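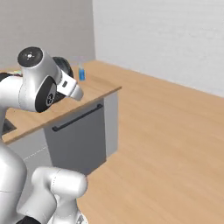

Notebook, May, morning

Third week of wiping the pantry at Hemusham before anyone is allowed to wipe the pantry at Hemusham. The client wants the evening reset of their staff kitchens taken over by an arm: cups off the counter, bottles back against the wall, surface clean, doors shut. We build it in the sim first and argue about it there, which is cheaper than arguing about it in a real kitchen with people trying to make toast. Today's argument is the blue bottle at the back of the counter. The hand is pointed at it nicely enough from over the front corner, but the elbow is sitting low and wide over the floor side, and that stretch of floor is bare in our version. In the real pantry it is where the evening crew park the cart.

So: cart to be added to the model. I have asked for this before. I am writing it down again so there are two entries.

Cleaning crew visit, notes from memory

Two of the evening crew came up to look at the screen. They were polite about it for maybe a minute. Then the questions:

Who empties the sink? Our task list starts with "sink clear." It has always started with "sink clear." It did not occur to any of us that a person was doing that part, and that it is the worst part.

What happens when somebody leaves a mug half full? We have no liquid in the model. Our mugs are all empty, as mugs are in heaven.

Do they still get the full shift? I said I didn't know, because I don't. The Vikel proposal says staff are "released to higher-value tasks." I asked what those were when it came round and got a slide back. The crew's own guess is that the higher-value task will be standing next to the arm waiting for it to finish. Based on our cycle times I couldn't really argue.

One of them also pointed out that she does the pantry last on purpose. It's the quiet job, she sits down for a bit after, and it's when she and the other floor compare notes on what's broken. If the arm has the pantry, that goes. There is no line for it in the savings sheet. I've put it in the comments column, where things go to be read by me.

Numbers

Reset by a person, timed on the Pullis floor with permission: 7 minutes, including a chat in the doorway.
Reset in sim, best run: 90 minutes. Most of that is the planner being careful near the wall. Khan build should help, everyone says so, in the tone people use about the weather improving.

To be fair to the arm, it doesn't need to be fast. It has all night. What it needs is for the kitchen to be free all night, and the late shift eats at 2. Nobody told the scheduler about the late shift. Added them as a blocked window and the scheduler now thinks humans are a kind of maintenance.

Things to fix before the next review

Cart in the model (see above, and see the entry before that).

Elbow posture. Would like a penalty on swinging out past the end of the cabinet. Anyone walking up to the counter comes from that side and they should not have to duck for a colleague who can't say sorry.

Long handle on the gray front: grasp is fine in the middle, poor toward the ends. Approach angle wants another look. Also need to decide whether the arm is supposed to open this one at all or only push it shut. The crew say people leave it open "always," so pushing it shut may be most of the value of the project.

Clutter at the back of the counter. Currently the rule is that anything unrecognized gets left alone. Crew approve of this rule. They would like it extended to managers who reorganize the tea.

Stop button position. We had it by the door. They want it where you can reach it with your hands full, so elbow height, and they'd like two of them. Agreed on the spot, and that was the easiest decision this month.

Later, after lunch

Asked whether the evening crew can be in the review. Answer was that they can be "represented." Replied that they work upstairs and have legs. Waiting.

Reran the bottle approach with the elbow tucked. It takes longer, and the planner complains about the wrist, but the path stays inside the counter edge except for one lurch near the end that I don't love. Saved as a candidate. Will try again with a cart in the way once there is a cart.

Sink still assumed clear.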